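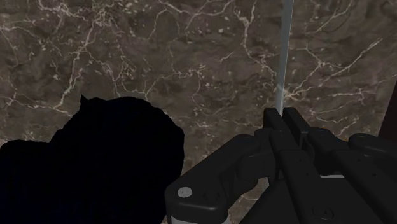

Fig. 1. The gripper close up, with the veined stone surface behind it.

Purkora kitchen pack: trial report
Second-year robotics project, Stodness
Submitted 26 Mar 2020

1. Purpose

Our department was offered a trial of Purkora, a simulated kitchen sold by Granström as an add-on for teaching labs. The course had used a plain table world since September, with coloured blocks and nothing else. We were asked to find out if Purkora could replace it for the pick-and-place exercises, and what it would cost us in time.

The report covers installation, the scene itself, and a set of timed runs. It doesn't cover the mobile base module, which is licensed separately and wasn't part of the offer.

2. Installation

Purkora comes as a download with a licence file. The manual says to install the physics package first, but the installer checks for the scene files before anything else and stops if they are missing. We got round this by unpacking the scene folder by hand. After that it started without trouble on 2 of our 3 lab machines. The third has an older graphics card and closed the program each time a camera view was opened.

Settings are kept in one text file. We liked this. Everybody in the group could read it, and going back to an earlier set-up meant copying one file.

3. The scene

The robot is a fixed arm on a box-shaped pedestal, next to a long island. The worktops have a stone texture, and there are objects on the island as well as on the counters further back. In the view we saved for Fig. 2 the mug is on its side with the mouth to the left, and the bread, the glass and the bowl are up at the far end.
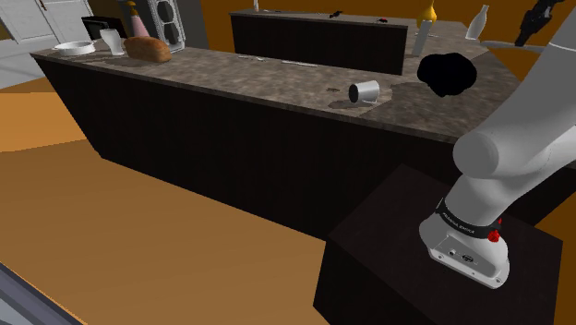
Fig. 2. The arm and the kitchen island, with the mug lying on its side.

Compared with the block world there is far more to look at, and that changed how we worked. With blocks, most groups find the object by colour and stop there. A white mug and a white bowl on the same worktop need something better. Thin cutlery lying flat was the hardest case for our code, and we left it out of the timed runs.

The close view (Fig. 1) was the one we used most when adjusting the finger position. The wide view was better for checking the path of the arm.

4. Timed runs

We ran 500 attempts at one task, which was to grasp the mug by its side and lift it clear of the worktop. The mug was placed at random within reach. Of these, 205 succeeded. Most failures came from our own approach angle – we always came straight down, whatever way the mug was facing. We didn't have time to repeat the set with a corrected angle.

For comparison, the Rokance grasp planner was on our list too, but the trial key arrived after we had finished.

5. Recommendation

Purkora is usable for the course if the third machine is upgraded. The block world should stay for the first few weeks, as it loads faster and the marking script depends on it. The manual needs a corrected installation page. We have sent our notes on that to Granström and had no reply at the time of writing.

Comments

Guest: Same installer problem here. Unpacking by hand fixed it, thanks.

Guest: Did you fix the random seed for the runs? I'd like to try the mug task with a side approach.

Project group: Yes, it is in the settings file under the run section.

Stodness student projects | Contact the department office | Back to top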